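Torkside Community Help > Computers and Repairs

Second drive in an old workstation, do I need the blue carrier?

Posted by Jeanie Dow

I have an old workstation that I use for scanning and storing the family slides. There are up to 2000 of them and I have done maybe half. The drive in it is only 200 GB and it is nearly full. My nephew gave me a 1000 GB drive and I would like to put it in as a second one and leave the first where it is.

I have the side cover off and the computer lying down on the table. I don't want to force anything. There is a blue plastic latch on a big gray plastic panel, and I can't tell if that latch is for the drives or if it releases the whole panel. There is also a green card standing up on edge next to the panel and I am nervous about knocking it.

My questions are whether the second drive needs its own blue carrier like the first one, and whether I have to take the green card out to get at the cables. The manual is long gone.

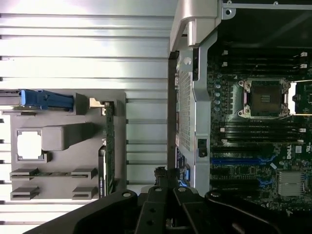 Sepehr Kazemi
As a rule on these machines, blue plastic means a part you can move by hand with no tools. So the latch is meant to be moved. Whether it frees the panel or something behind it depends on the model, and you haven't said which model you have. Look for a sticker on the outside of the case, usually on the back or the bottom edge, and post the number.

Before you try the latch:

Shut down, switch off at the wall and pull the power cord. Press the power button once after that and hold it for a few seconds.
Touch bare metal on the chassis before you touch anything else. Do it again if you get up and walk around.
Move the latch slowly with one hand and keep the other hand on the panel. If it doesn't want to go, stop and look for a cable that is still attached.

Leave the green card alone for now. You can usually get a SATA cable past a card if you feed it along the floor of the case. If you do have to take it out, undo whatever holds it at both ends first and pull it straight. Don't rock it.

On the carrier, yes, you want one. Drives in this kind of cage have nothing to screw into. The carrier has pins that go in the screw holes on the sides of the drive, and the carrier is what clicks into the cage. A drive pushed in bare will slide when you stand the case up, and it will pull on its connectors.

Finlay Munro
just put it in the bottom of the case with some tape. mine has been like that for 3 years no problem

Eilidh Baird
Please don't do that with the only copy of your slides. A spinning drive should be held firmly, and the circuit board on the bottom of it must not sit on bare metal.

Used carriers are cheap. I got mine from Stubbs, the surplus shop in Jaltport. They had a box of them under the counter and let me try a few for fit. Take the old one along in its carrier and compare the pins and the shape of the handle, as there are several that look alike and only one will lock.

To fit it, spread the carrier a little, line up the pins on one side, then let the other side close onto the drive. The connectors go toward the cables. Slide it in by the handle until it stops and give it a gentle tug to check. Mine has the blue handle too, and I never took out the card next to it.
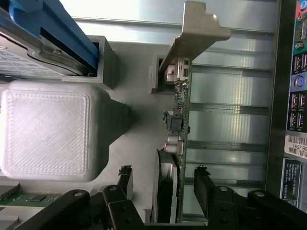
Hamish Mowat
Does the power supply need to have a spare plug for this? I have the same sort of case and there is only one SATA power lead free, and the DVD drive has the other.

Eilidh Baird
One free lead is enough for one more drive. If you have none, a splitter is fine for two ordinary hard drives. You also need a free data port on the motherboard and a data cable, which often doesn't come with the drive.

Jeanie Dow
Thank you all. I found the sticker but the number is mostly rubbed off. I will take the old drive to Stubbs and see what they have. Does the new one show up by itself when I turn the computer on?

Sepehr Kazemi
Not if it is blank. In Windows, open Disk Management, and it should ask to initialize the new disk. Choose GPT, then right-click the empty space and make a new volume. Read the sizes twice so you are working on the 1000 GB one. It will show as 931. Copy the slides you have already scanned over to it before you start on the rest, and keep the old copies where they are.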